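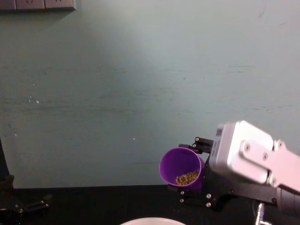 How often do the gripper fingers need to be re-tightened? On my pair of arms, every 10 hours of running, and always after I've swapped finger plates.

I got that wrong for most of the spring. My schedule was "when it starts dropping things", and by that point the bolts had been working loose for ages and the holes in one bracket had gone slightly oval. I had to order a new bracket from Saketti, then wait, then learn that the new one sits a hair lower than the old one. So this month I finally wrote down a proper routine and I'm ridiculously pleased with it!

First, power off and let the arm rest on its stand. I do the finger bolts with the short hex key from the Clendura kit, a quarter turn at a time, going back and forth between the upper and lower finger so they pull in evenly. If you crank one side all the way down first, the plates twist a little and you'll chase that twist for the rest of the evening (ask me about August).

Then the plate on top of the housing. Those little screws hardly ever move, but I check them anyway. Mine had 2 loose ones the first time I looked.

After that comes the fun part, which is the cup test. A purple plastic cup, a small heap of pellets in the bottom, a white bowl on the table. The arm takes the cup by the side with one finger over the rim and the other against the base, lifts it and tips it. A thin plastic cup is a great tattletale. Too much grip and the rim goes egg-shaped, too little and the cup rolls in the fingers as soon as the weight shifts. I started at 600 on the force setting in Ivow and I'm now down at 49 percent of that, with the same hold and a lot less squeaking.

I run the test on the right arm first, then the left. The left one is older and has a lazy wrist - I think it's the belt, but I haven't opened it up yet. The Stankevičius manual says to replace the belt and re-home the joint in one go, and the drawing for that step is tiny and printed sideways, so I'm putting it off until I have a free afternoon.

Grease is next on the list. I've been using the same tube since I set these up and it's getting stiff at the cap end. If anyone has a favorite for small exposed screws, leave a comment - I'd love something that doesn't collect dust the way mine does.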